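HOUSEHOLD TEXTILE CARE
Week 7 handout: Sorting before the wash
Tutor: Kumudini Sarkar

Please read this before the practical. Last week many students began with the machine dial. We begin with the clothes.

1. Empty every pocket and close the zips.
2. Read the care label. If it is faded, treat the garment as delicate.
3. Make piles by colour first, then by fabric weight.
4. Weigh each pile. One load in our room must not be over 2000 g.
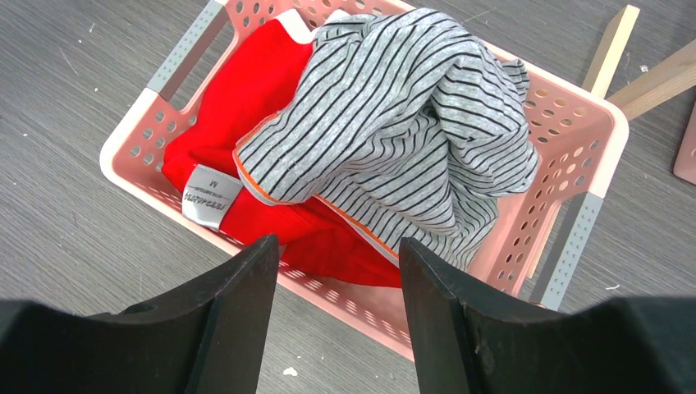 Colour is where most mistakes are made. A strong dye can give off colour for the first several washes, and pale fabric takes it easily. Bright red underneath light grey knit with thin black stripes, both in one basket, is a pair you should separate before any water is used. Look also for white trim on a red garment, as it can turn pink from its own cloth. For such pieces do the test with a damp white cloth on an inside seam.

Knits are to be dried flat on the Parsa racks. Do not hang them by the shoulders.

Homework: bring two garments from home and copy out their labels. Hand in your page to Tahmineh Bakhtiari by Thursday 5/2/24.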